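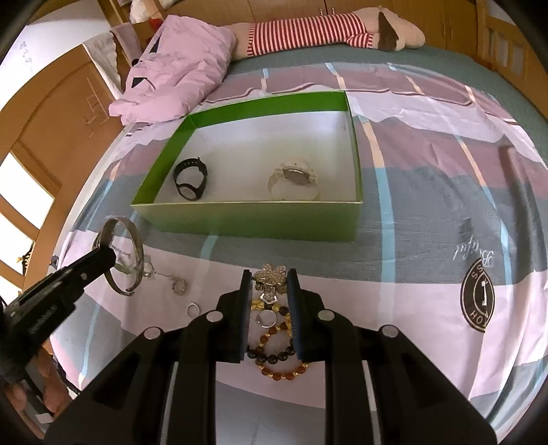 Last changed: Sun 19 July

About Brikix

Brikix is a small company in Stulstead that sorts, lists and boxes household jewelry and watches. We come to your home, or you bring the pieces to our office on Rajput Street, and at the end you have everything in boxes with a written list of what is in each one. We have been doing this work for four years.

Most of our customers are moving, downsizing, or dealing with things left by a parent or other relative. Some just have a drawer they can't close. We work with everyday pieces for the most part: chain bracelets, bangles, beaded strands, rings, brooches, sports watches. We do not need a collection to be valuable before we will take the job.

How a visit works

We ask for one flat, well-lit surface. A dining table is fine. A bed with a tight fitted sheet is often better, as rings don't roll far on it and it gives us more room than most tables. Patterned sheets are no problem. Stripes can be useful, and we will sometimes give one band to bracelets and the next to rings.

Everything comes out of its drawers, pouches and dishes first. We don't put anything away until we can see the whole lot. Rings end up on top of beads and chains run behind bangles at this stage, and that is normal. Please don't try to untangle anything before we arrive. A lot of the broken clasps we see were pulled the night before.

Then we sort by type. Watches go into their own open box early on, two to a small box, so the cases are not knocking against metal bangles. The green box with the white interior is the size we use most for watches, and it holds a black sports watch and a white-strapped one without crowding. The white inside also makes it easy to spot a loose stone or a spring bar.

After watches we do the rigid pieces (bangles, cuffs), then rings, then brooches and pins, and chains and beads last. Beads take the longest. A strand with amber-yellow and brown beads may be glass, resin, plastic or amber, and we write down the color and leave the material blank unless you have paperwork. We do not test stones or metals and we do not give values. If you need an appraisal for insurance or an estate, we will hand the finished list to the appraiser you choose.

What you get

– Boxes, with each piece in its own space or bag
– A printed list, with a short description and the box number for each piece
– A separate page for single earrings, loose stones and parts
– A note of anything that needs repair

The list is kept on a form we call the Sturus sheet. It started as a ruled page in a notebook and is now in its second version. There is one line per piece, with space for type, color, closure, any marks we can read with a loupe, and a remarks column for you to fill in. Many families use the remarks column to write who a piece came from, or who should have it. We leave that part alone.

You keep the only printed copy. We hold a file copy until the end of the following February and then delete it, unless you ask us to keep it longer.

Sizes and prices

Our standard visit covers up to 181 pieces and takes most of a day. The number comes from how many lines fit in one Sturus booklet. Larger lots are booked as two visits. The biggest job we have done was a little over 2,000 pieces, much of it costume jewelry, and that one ran for several weeks with breaks.

Prices are set by the visit and not by the piece. A pair of earrings counts as one piece. So does a broken necklace if all the beads are in the same bag. Boxes are included. Travel inside Stulstead is included, and outside town we add mileage. Please call for the current rate.

At the office

Our office has a sorting room with two long tables and north-facing windows. Customers are welcome to stay while we work, and most do for at least the first hour. There is parking behind the building. The entrance has one step, and we can put down a ramp if you let us know beforehand.

We do not store customers' pieces overnight. If a job at the office is not finished by closing time, everything is boxed as it stands, the box is taped and signed by you, and it goes home with you until the next session. Some people find this a nuisance. We have kept it this way from the start and do not plan to change it.

What we don't do

We don't buy or sell jewelry or watches, and we don't take a fee from anyone who does. We don't clean pieces beyond wiping off dust with a dry cloth. We don't open watch cases or change batteries. If a watch has stopped, we note it on the list and leave it stopped.

We also don't throw anything out. Odd clasps, bent pins and single links go into a small bag marked "parts" and you can decide later. More than one customer has found the missing end of a bracelet in that bag.

A few things to know before you book

Keep pets out of the room if you can. Cats are the main trouble.

If there are pieces you don't want handled or listed, put them aside before we come. We won't ask about them.

If more than one member of the family will be present, it helps to agree ahead of time on whether the day is for sorting only or also for dividing things up. We are able to sort while people divide, but it is slower, and the list has to be redone if pieces move between boxes after numbering.

Original boxes and papers for watches should be left out on the table with everything else. We match them up where we can, and list the ones we can't match on the parts page.

Booking

Call or stop by the office during opening hours. We are open weekdays and close for lunch. We usually have an opening within two weeks, longer in spring when more people are moving.

3 shares | 0 comments

This site uses cookies to remember your settings. By staying on this page you accept them.

© Brikix, Rajput Street, Stulstead | Contact | Privacy | Back to top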